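11 September 2025

Finished the Pumphrey file at ten past four, 84 minutes of audio and by far the worst sound I've had since July. Two men and a woman in a boardroom, one of them sitting beside a fan. I typed the first pass straight through and left the doubtful bits in square brackets, then went back with the good headphones and cleared most of them. Sent it off with 2 inaudibles, both in the woman's last answer. I don't think anyone could get them.

Védís Ragnarsson rang before lunch from Undeck. She wants full verbatim from now on, every um and false start, and she wants it at the old rate. I said verbatim takes me half as long again and she said she'd talk to accounts. She always says that. I've written the new rate into the email so it's there in black and white.

Lunch was the end of the soup, with toast. Walked to the post office and back. Bought stamps and forgot the envelopes.

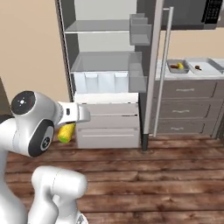

Fridge door open, corn underneath the gripper.

Invoice to Iketura went out this afternoon, $2,596 for the whole run of hearings. It would have gone last week but they changed the purchase order number and then changed it back. Their style guide has been revised too. Speaker names in capitals, no colon, time stamp at every change of speaker. I made a new template and saved the old one in case they change their minds.

The foot pedal is sticking again. Cleaned it with a cotton bud and it worked for an hour. A new one is more than I want to spend this month, so I've mapped rewind to a key on the left of the keyboard, and my hand keeps going to the wrong one.

Jukatau still haven't paid for the focus groups. Fifty days now. Sent the second reminder and copied in the woman who booked the job.

Tomorrow: the short medical dictation first, while my ears are fresh, then proofread the council one and check the spelling of the street names against the map. Ring the dentist. Envelopes.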